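The Small Table Nobody Measures For

Tables are bought for the dinners we imagine giving and then used for everything else. Mine came from a closing-down sale in Tarndale, 4,000 in the local money of the sale tickets, which were written in pence by an auctioneer with a sense of occasion, so forty pounds to you and me. I carried it up two flights with my sister at the other end, complaining, and for the first month it held a bowl of lemons and looked like something out of a catalogue. Then life arrived on it, as life does, and it has hardly been clear since.

I have been thinking about tabletops a good deal this spring, partly because I moved again in April and had to start from nothing, and partly because I had promised these pages a piece on how to make a room feel looked after without spending very much. I began, as you might, with paint and curtains. I filled a notebook with paint and curtains! But every time I went into a room that I liked, and sat down, and asked myself why I was so comfortable, my eye came back to the table and the four or five ordinary things that were standing on it.

Take the lamp first, because I would always take the lamp first. An overhead light is a fine thing for finding a dropped earring, and I wouldn't be without one, but it treats everybody in the room the same. A lamp on the table makes a place. You pull your chair a little nearer to it without noticing, and so does whoever is with you. I like a plain pale shade, a stem slim enough to see past and a base with some weight to it, and I like it set well towards one side, so that there's still room for two elbows and a plate. My own is a Soliman, bought second-hand with a dent in the shade that I turn to the wall.

Then flowers. I was brought up to be rather sniffy about artificial ones, and I have had to unlearn it. My grandmother in Mirkholm kept a bunch of cloth roses on her windowsill for the whole of my childhood, and washed them every few weeks in the sink with the same care she gave to her good glasses, and they were as much a part of that kitchen as the kettle. The trick, if it is one, is to keep them modest. A small bunch in a small vase, in a colour that real flowers might reasonably be, will sit happily beside a lamp for years. It's the enormous arrangements that give the game away, and they get in the way of the conversation besides.

Tissues are where a lot of people's patience runs out. The cardboard box they come in is nearly always printed with something (feathers, seashells, a sunset), and there it sits in the middle of your nice quiet table, shouting. A cover sorts this out for very little money. Black is good on pale wood, I think, and a square one takes up less room than the long sort. Put it where everyone can reach it and you'll find it gets used at meals, at homework, at the sad end of films, and by visitors who would never have liked to ask.
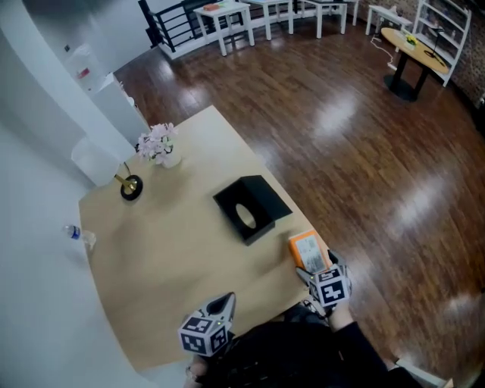 Pale wood, a black tissue box, and pink flowers keeping the lamp company.

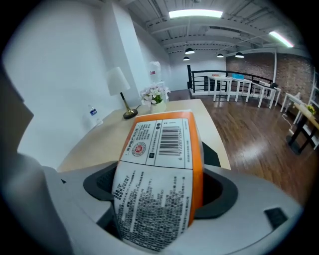 Fadwa Hajji thinks I'm far too easy on tables, and told me so at some length over tea. Her view is that nothing should live on one at all, that the lamp belongs on a shelf and the flowers on the sill, and that the moment you allow a single thing to stay there overnight it sends out invitations to the rest. She wipes hers down last thing every evening and goes to bed with it bare. She has done this for years, she said, and has never once had to move a pile of post in order to eat her toast.

I have a great deal of respect for this and I could no more do it than fly. A bare table makes me feel that I ought to be leaving. But we went on talking until the pot was cold, and by the end of it we had agreed on rather more than either of us expected, and most of it had to do with the things that are only passing through.

Every table has these. There's the water bottle you put down when you came in, and the box that something arrived in, and the something itself, waiting for a decision. None of it is ugly, particularly. It just hasn't been given anywhere to go. Fadwa's answer is a tray by the door, emptied daily. Mine is a basket under the stairs, emptied when it's full, and I will admit that hers works better. If you have the floor for it, a little side table is kinder still, and it can be carried to wherever people happen to be sitting. I bought a pair from Dreston with the last of my moving money, and at one time or another they have held drinks, a sewing machine, a sleeping cat and the whole of a jigsaw's sky.

Packaging deserves a word of its own. I keep boxes. I keep them in case the thing has to go back, and then in case the thing has to be moved, and then from habit, and when I packed up the last flat I found the box for a toaster I had given away two homes earlier. So now I read what's printed on a box when it comes in, cut out anything I might want later (washing instructions, mostly, and the size of bulb), put the cutting in an envelope in the kitchen drawer, and fold the rest flat that same evening. It takes five minutes, and it has given me back the top of a wardrobe.

As for the wood itself, pale tops are more forgiving than people fear. They don't show dust the way a dark one does, as anyone with a dark polished floor will tell you with feeling. They do show rings, so use a coaster under the vase and another for your cup, and lift the lamp now and then to wipe beneath it. A cloth wrung out in warm water does for most days. I rub a little wax into mine when the clocks change, with the window open and the radio on, and I look forward to it more than I would care to say in front of Fadwa.

She came round last month to see the new place. She moved my lamp a few inches to the left, stood back, and moved it back again. Then she put her cup down next to the flowers, on a coaster, and asked if there was any cake.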